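June, 2:15 pm — bench notes, equipment plan for next year

Went over the cloth folding bench with Kenneth Espiritu. Budget left is 2077. 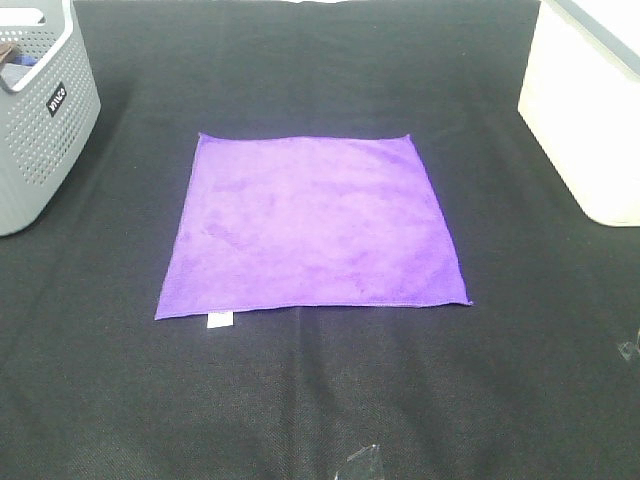 Seidel quotes 400 per set of gripper fingers, so 2 sets comes to 800. Windau has not answered on the spare wrist camera mount. I'd order the fingers first — lead time is longer.

To buy or price:
- fingers, 2 sets (Seidel)
- microfiber cloths, one carton of 192 (Prunodell)
- second table cover, same dark weave 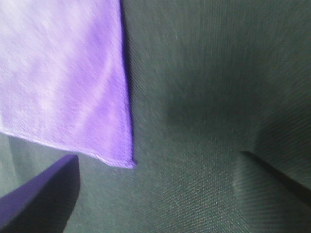 Still open

Gukell service plan: ask if it can be paid by quarter. Kenneth to call.

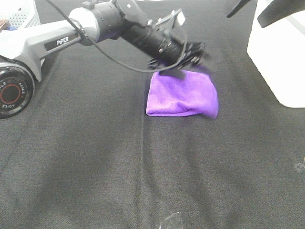 PiPER arm over the folded purple cloth.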